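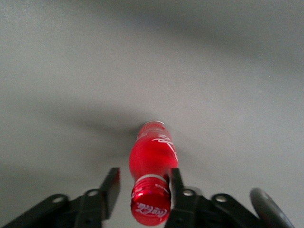 Unit 2: Water Balance and the Hot Tub That Eats Its Own Heater
Spa and Small Pool Service, evening section
Instructor: Consuelo Tello

Last time we covered filters, and several of you are now afraid of your own filters. Good. Tonight is chemistry, which most customers believe is a matter of pouring in whatever was on sale.

Start with volume. Every dose on every label assumes you know how much water you have, and the customer's figure is nearly always a guess with pride mixed in. Measure the shell yourself. Our practice tub, the old Henao in the yard, holds 1429 liters. Write that inside your notebook cover, as you'll need it for the problems.

Order of adjustment
Total alkalinity first, then pH, then sanitizer. If you chase pH while alkalinity is low, you will get the number you want and lose it again by supper. People have spent whole summers this way.

Calcium hardness
Soft water is hungry. It will take what it wants from plaster and grout. Hard water does the reverse and leaves scale on the heater element, where you can't see it until the bill arrives. For the Henao, use 200 ppm as the working target in the exercises. In the field, go by the manufacturer's manual, assuming the customer hasn't kept it under the tub.

Handling
Add acid to water, never water to acid. Never mix two sanitizers, or use the same scoop for both. Pump running, cover off, wait between doses. The Jondix test kit has its own scoop and it is not for coffee. I mention this for a reason that stays in March.

Foam
Usually lotion, detergent in swimsuits, or hair product. Defoamer hides it for an evening. Draining fixes it. Customers prefer the first answer.

For next session
Problems 1 through 6, showing your work. Read the Griva heater bulletin up to the wiring section. Bring a sample of tap water from home in a clean, rinsed container with a lid that closes. Last term's lid did not close.

Fukham Trades Center, Pool and Spa Program | Questions: see the front office | © Fukham Trades Center | Back to top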